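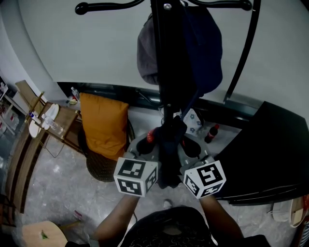 Ticket 1988 - Ustdale office, front hall
Opened 1/13/20
Status: waiting on parts

Thermostat by the entry reads 45, wont go up. Hall heater dead, back rooms fine.

Checked breaker, ok. New batteries in thermostat, no change. Reset at the panel, fan ran 5 min then quit. Error 7 on the display.

Called Pida support, on hold forever. They say error 7 = flow sensor. Same thing we had at Drurkdale in December, swapped the sensor there and it's been good since.

Sensor ordered thru Mokoena. No ship date yet. Space heater in teh hall for now, keep the inner door shut.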